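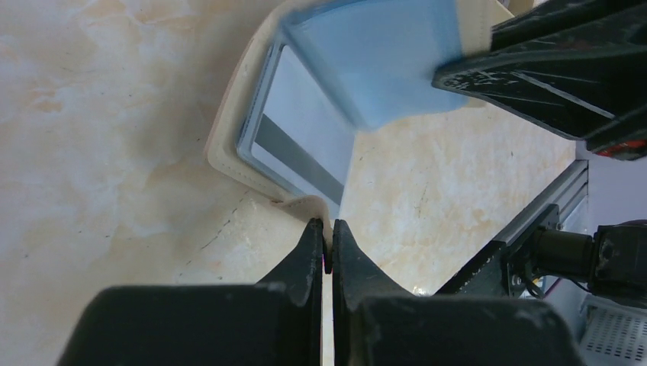 Standards & Safety

Plendarari publishes shared rules for two-arm handling work

Plendarari, the robot users' association, has released its first common rules for two-arm robot cells that handle soft and flexible items such as pouches, card sleeves and thin plastic sheets. The rules take effect for member sites in January.

The document runs to 11 pages and covers fingertip wear, grip force, shared work zones and record keeping. It applies to bench cells where two arms work on the same item at the same time, with or without a person nearby. It doesn't replace the risk assessment that each site already has to do.

Members asked for the rules after several sites found they were writing their own and getting different answers. Garach, which runs two-arm cells for packing and sorting, had been changing fingertips on a fixed schedule. Bisht, which does similar work, had been waiting until an operator reported a problem.

"Both of those can be fine, but you couldn't compare one site with the other," said Shalini Rastogi, who led the drafting group. "If a grip fails, we want to know what state the fingers were in, and most logs didn't say."

Under the new rules, fingertips must be looked at before the first run of each shift. Surface scuffs and marks are allowed. Chips on the gripping face, loose material or a tip that no longer lines up with its partner mean the finger comes off. Every set has to be inspected away from the arm after 900 hours of use, whatever it looks like at the daily check.

The section on shared zones is the longest. Only one arm may lead at any moment, and the other must hold still or follow at reduced speed until the lead is handed over. The handover has to be written into the program as a separate step. Cells where both arms can close on the same edge of an item need a force limit set for the pair as well as for each arm alone.
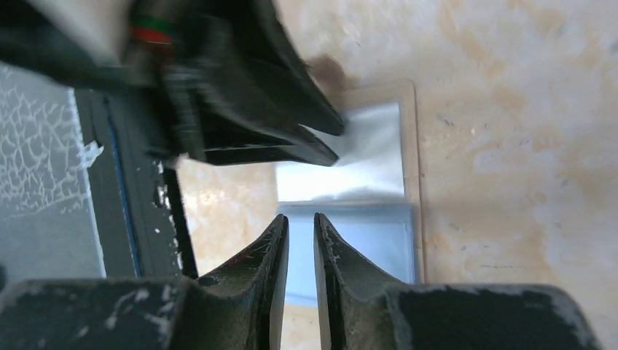
Clear and shiny materials get their own page. Reflections can hide an edge from a camera, and the rules say a site must test each clear item under the lighting it will really be handled in – a test done in another room or under a different lamp doesn't count. If the lamps are changed, the test is repeated.

Plendarari tried a draft of the rules at member sites before the vote. The trial logged 590 handovers between arms, and 565 were completed without an operator stepping in. The association said the figures were collected to check that the log sheets worked and should not be read as a pass mark.

Milan Schouten, a cell engineer at Garach, said the daily check added little to the start of a shift. The record keeping was harder. "We had three names for the same kind of stop," he said. "Sorting that out took longer than anything else in the draft."

Not everyone is satisfied. Eulalia Navarrete of Bisht voted for the rules but said the 900-hour limit is too loose for sites that handle stitched or padded goods all day. She wants a shorter limit for those cells and has asked for it to be discussed at the first review.

Smaller members also raised the cost of keeping spare fingers on hand. The final text lets a site share spares with another member, as long as each set carries its own label and its hours are tracked wherever it goes.

Sites can use their own software for the logs if it records the required fields. Plevton, the association's free log tool, has been updated with the new stop codes and a field for the lead arm. Older Plevton logs can still be opened but won't be converted.

Kusum Joshi will run online training for shift leads before the start date. Sessions begin at 10 a.m. and will be recorded for night crews. Questions about the text – including requests for printed copies – go to Paloma Brannigan at the Plendarari office.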